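From: Josiane Delaunay
To: mending and textile care list
Date: 2022-08-15
Subject: Re: Cold wash and dye loss, the Ilberg numbers

> I've been washing all my darks at the coldest setting for a year now and
> I'm convinced. The Ilberg leaflet says their liquid keeps navy and black
> "as new" for 1000 washes if you never go above cold. My work pants look
> great. Has anyone here compared it with Linard? I'm thinking of buying
> the big jug and would like to hear it's worth the money before I do.
> Also, vinegar in the rinse, yes or no? My mother swore by it.

I'd keep your money in your pocket a while longer.

Start with the number. A thousand washes, at one a week, is more than nineteen years. Either somebody has been washing the same pair of pants since before I joined this list, or a machine ran a scrap of cloth over and over and the leaflet is calling that a thousand washes. I'd guess the second. A scrap has no knees. It doesn't get sat on, dragged along a bench, or left in a gym bag until Thursday. 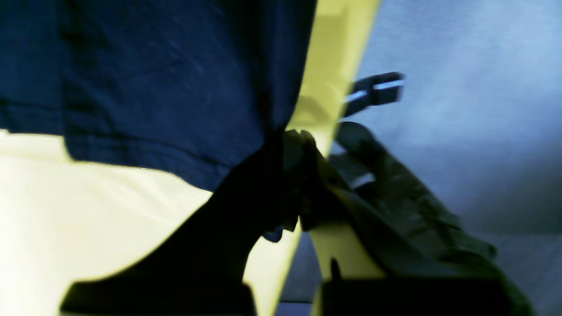 Most of what people call fading on dark cotton is abrasion. The fibers on the surface break and stand up, the broken ends catch the light, and the cloth looks gray even when there's plenty of dye left in it. Look at an old pair along the seams and the pocket edges and compare that with the inside of the waistband. Same dye, same water, same soap. If the detergent were doing all the work, both places should have aged alike.

So when you say your pants look great after a year of cold washing, I believe you, but I'd want to know what else changed. Did you start turning them inside out? Are you filling the drum less? Did you quit the dryer? You wrote in the spring that you'd put up a line on the porch. My money is on the line.

On Ilberg against Linard: I used Linard for 4 years and then Ilberg for two, and I couldn't tell you which shirt had been through which. I did notice that Ilberg smells stronger and costs more. Besson, the plain one in the white box, did as well as either on my darks, though the powder leaves specks if the water is very cold and you overload. Dissolve it in a cup of warm water first and that mostly goes away.

I also don't trust "never above cold" as a rule. Cold is fine for a shirt worn once to the office. For anything with body oil in it – collars, pillowcases, whatever your teenager wears – it leaves a film that builds up, and then people pour in more soap to deal with the smell, and the soap builds up too. Warm now and then won't ruin a decent dye. A cheap dye will bleed at any temperature, and you'll know the first time you wash it with something pale.

If you want to find out for yourself, do it in a way that could prove you wrong:

1. Get two pieces cut from the same cloth. An old dark sheet or a skirt you've given up on will do. Mark one with a few stitches of light thread so they can't get mixed up later.

2. Wash one with Ilberg and one with whatever you use now. Separate loads, same setting, same sort of clothes for company. Dry both the same way, out of the sun.

3. Stop at 15 washes, put them side by side by a window, and ask someone who doesn't know which is which to pick the darker one. If they have to think about it, there's your answer about the jug.
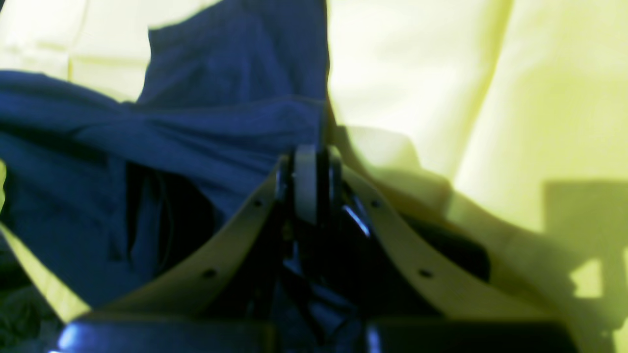
4. Then take a third piece and put it through the dryer every time. I expect you'll see more difference there than between any two brands.

About the vinegar. It won't "set" the dye in a finished garment, whatever your mother and mine were told. It can help rinse out leftover soap, and that may brighten things a little. I wouldn't use it often; I've read that it's hard on the rubber seals, though I've only read it and can't say I've seen a seal go. Never put it in with bleach.

As for the Demimus sheets someone brought up last October, the ones that are supposed to catch loose color: mine came out tinted and I was impressed, until I threw in a plain white rag the next time and that came out tinted too. The rag was free.

If anybody has the full Ilberg test and not just the leaflet, I'd like to read it. I wrote to them and got back a coupon.

Josiane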